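**Local Electoral Systems - Unit 4: Ballots, Thresholds and Seats on a Municipal Council**

Required reading for this unit is the course reader, chapters on list systems and on remainders. Students should have the Menby seat table from Unit 3 at hand, as it is used again below.

## 1. Purpose of the unit

A council election turns votes into seats in several steps, and each step is governed by a rule that someone had to choose. Unit 3 dealt with the right to vote and with the register. This unit deals with what happens between the close of the poll and the announcement of the new council. The main case is the city of Prevska. Menby and Ortuño are used for comparison.

By the end of the unit, students are expected to be able to apply a legal threshold to a set of results, to carry out a D'Hondt and a Sainte-Laguë allocation by hand, and to explain why the two may differ for small parties.

## 2. The Prevska council

The Prevska council has 100 seats. All are filled at a single election from closed party lists, with the whole city serving as one district. A list must receive at least 4 percent of the valid vote to take part in the allocation. Votes cast for lists below that line remain part of the valid vote when the threshold is calculated, but they play no role once seats are divided.

Students often confuse two figures:

- **Votes cast** include every ballot found in the boxes, spoiled and blank ballots among them.
- **Valid votes** exclude spoiled and blank ballots. The threshold is measured against this figure.

In a city where many blank ballots are cast, the gap between the two can decide whether a minor list enters the council. A list that wins 3.9 percent of all ballots may still pass 4 percent of the valid vote.

## 3. Polling districts and the count

Prevska is divided into 304 polling districts. Each district counts its own ballots and sends a signed return to the city election office. Returns are checked for arithmetic before they are entered, and a return that does not balance goes back to the district for a second count.

Polling districts have no effect on the allocation of seats, which is made on the city total. Their importance is practical. Small districts shorten lines on election day and make errors easier to trace, but they may also raise questions about the secrecy of the vote where very few people are registered. In Ortuño, the smallest districts were merged in April for this reason. 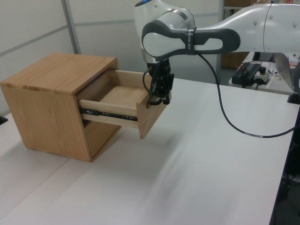
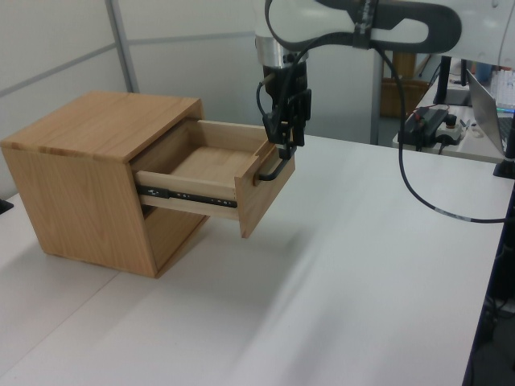 During the seminar discussion of this section, Despina Bogdan objected that the handout treats the polling district as a purely administrative unit. Parties read the district results closely, she argued, and decide on the strength of them where to campaign and whom to place high on the list the next time. A district boundary can therefore shape the conduct of a party even when it cannot change the number of seats that party wins.

The objection is a fair one and should be kept in mind when answering exercise 3. The distinction is between legal effect and political effect. A rule may have none of the first and a good deal of the second.

## 4. Dividing the seats

**D'Hondt.** Each list's vote total is divided by 1, 2, 3, 4 and so on. Seats go to the highest quotients until all have been filled. The method tends to favor larger lists.

**Sainte-Laguë.** The divisors are 1, 3, 5, 7 and so on. The gaps between divisors are wider, so a large list's quotients fall more quickly and smaller lists receive their seats sooner.

Suppose that two lists compete for three seats. List A has 586 votes and List B has 190.

| Divisor | List A | List B |
|---|---|---|
| 1 | 586.0 | 190.0 |
| 2 | 293.0 | 95.0 |
| 3 | 195.3 | 63.3 |
| 5 | 117.2 | 38.0 |

Under D'Hondt, the three highest quotients are 586.0, 293.0 and 195.3, and List A takes every seat. Under Sainte-Laguë, the row for divisor 2 is ignored. The highest quotients are then 586.0, 195.3 and 190.0, so List A takes two seats and List B takes one.

Note that the second seat goes to List A under both methods. The difference appears only at the third, and the margin there is small - a point that recurs in real councils, where the last seat is usually the one in dispute.

## 5. Exercises

1. Repeat the calculation in section 4 with 200 votes for List B and the total for List A unchanged. State the result under each method.
2. Using the Menby seat table, identify the list that received the last seat and the list that came next in order.
3. Explain in one page whether merging small polling districts can affect the outcome of an election held in a single citywide district. Refer to both legal and political effects.
4. A party proposes to measure the Prevska threshold against votes cast instead of valid votes. Which lists would stand to lose, and why?

Written answers to exercises 3 and 4 are to be submitted to Dougal Kinnear before the Unit 5 seminar. Calculations must show all quotients used. Unit 5 turns to open lists and preference votes, with Jarnuvo as the main case.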